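Mylene Cabrera
Snacks, Suitcases and Spare Beds
A small gallery from the Fovdale house

We packed up the Fovdale house this summer and I had the best time doing it! I grew up on the upstairs floor, moved out in 2000, and somehow half my wardrobe never noticed. So when my aunt said the spare room had to be cleared by 18th July, I put my hand up before she finished talking. My cousins took the kitchen and the garage. I got the bedroom, with that glorious big window and all the clothes anyone in this family has ever owned.

A little about how I work, as people on the Lumanlan page keep asking. Everything comes out first, and I mean everything. Then I sort by person, then by season, and only after that do I let myself think about bags. I play Mono records the whole way through (old ones, loud) and I stop every 60 minutes for something sweet. The sweet things live on the bed within arm's reach. I went through two grocery runs to Raviten Market that week and regret neither.

My kitchen pictures from February are still up on the older page if you want to see the spice shelf before and after. The bedroom gets its own page, as I love this room far too much to squeeze it in.

The snack corner

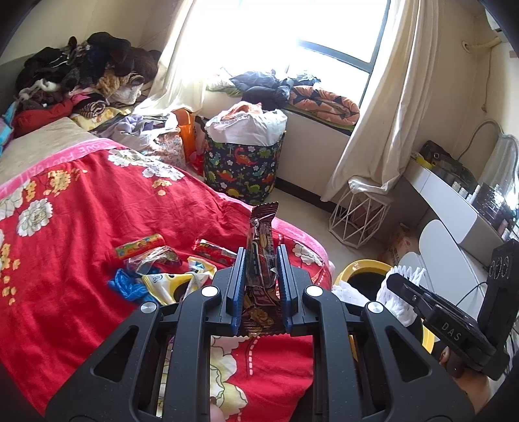 2 min read

Snack bar at the ready, with the candy tube and the packets spread over the bedspread. I adore those big white peonies on red - they make any room feel like a holiday, even one with a mountain of clothes at the far end of the bed. The heap against the wall is black, brown, red, white and a good few patterns, and the orange bag and the pink floral one are standing by the corner.

And look at that daylight! Cream curtains on both sides, more dark clothes on the windowsill, and the orange blanket with the black triangles, which is coming home with me whatever my cousins say.

Hallway closet next. I've already bought the chocolate.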